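April, and the equipment budget is due on Thursday. I have put it off for most of a month, so this post is partly a way of getting my own thinking in order before I fill in the form.

For anyone new to the blog: I run the test kitchen side of Selunden, which makes counters, trays and storage for small kitchens. For the past year we have been working out whether to buy a robot arm for repeat handling tests. Somebody has to lift the same bottle off the same counter and put it back, all day, so that we can find out what the surface and the bottle look like at the end of it. At present that somebody is usually me.

The first plan was simple. Buy an arm, bolt it to a bench, start testing. I asked for two quotes, one from Bouchard and one from Flalis. They were hard to compare. Bouchard priced the arm, the controller and the gripper as one line, with delivery and a day of setting up. Flalis priced every part separately and left out the stand, the guarding and the training. When I added those back in, Flalis went from the cheaper quote to the dearer one. I would ask anyone doing this to make a sheet with the same rows for each supplier and send it to them to fill in. I did it the other way round and lost a week to emails.

These are the rows I ended up with:

- arm and controller
- gripper, plus one spare set of fingers
- stand or bench
- guarding and emergency stop
- electrical work
- floor work, if any
- training for two people
- service visits
- software licences, by year
- things to pick up

The last row sounds silly but I had left it out completely. We expect to get through around 300 bottles, loaves and other bits in the first year, and the bread goes stale whether it is tested or not. It came to more than the spare fingers.

The electrical work was the other surprise. The test kitchen is in the old part of the Faltden building and the ring main is already carrying two ovens. The electrician wanted a separate supply for the robot bench, which means opening up the wall behind the sink. I have put that in at the full amount he gave me, with nothing shaved off. In earlier years I have trimmed building work to make a total look better and then had to go back and ask for the difference in the autumn. It is not a nice conversation to have twice.

Then there is time. Bouchard quoted 40 working days for delivery and Flalis quoted 50. Neither figure includes the risk assessment, which can't be finished until the bench is in place. If the order goes in at the end of this month, I don't expect to run a proper test before the autumn, and I have spread the spending to match. The training is booked in the same quarter as the delivery. The first service visit falls in the next financial year, so it goes on a different form altogether.

The biggest change since my last post is that we are doing the layout in simulation before we order anything. I was against this at first as it looked like another licence to pay for. What changed my mind was the bench. A bench that is the wrong height or in the wrong place costs a lot to move once it is fixed and wired, and on a model it can be moved in a minute. We have built a counter block with a marble finish, added a few kitchen items, and stood a Franka Emika arm beside it to try out reach. I used that model because it was the one to hand. The quotes are for other arms of a similar size and I will have to swap them in before I trust any distances.

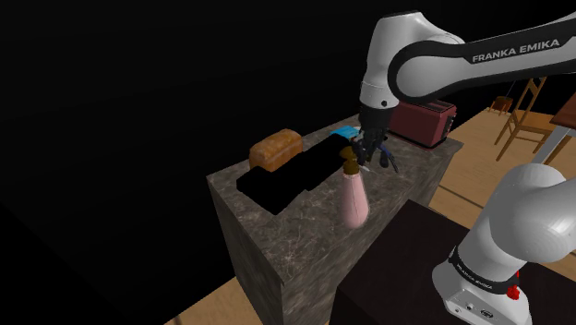
**Filed under: Planning and budgets**

The pink spray bottle is the item I care about most. It is rounded at the bottom and narrows at the neck, and with the brown trigger on top there is an awkward shape for the gripper to come down on. The loaf is over at the far left of the counter, beyond most of the black tray, and the red toaster is in the back corner with the forearm standing in front of it. If I were laying out a real counter I would move the toaster. I have left it there in the model to see how much trouble it causes.

So far the layout work has changed three lines in the budget. The bench is now an adjustable one, which costs more. The guarding is longer on one side. I have also taken out a second gripper that I had down as a "just in case". We can ask for it next year if the bottles prove too difficult for the first one.

I have kept the simulation licence as a yearly cost and not a one-off. Once the arm is in we will want to try each new test on the model first, and I would rather have that agreed now.

Still to do before Thursday: get the revised bench price in writing, ask Bouchard whether their training day can be split into two mornings, and check the purchase code. Last year's was 602 and I have been told it may have changed. If it has, the whole form needs redoing, as the code is printed on every page.

I'll post the final sheet once it has been approved, with the prices taken out.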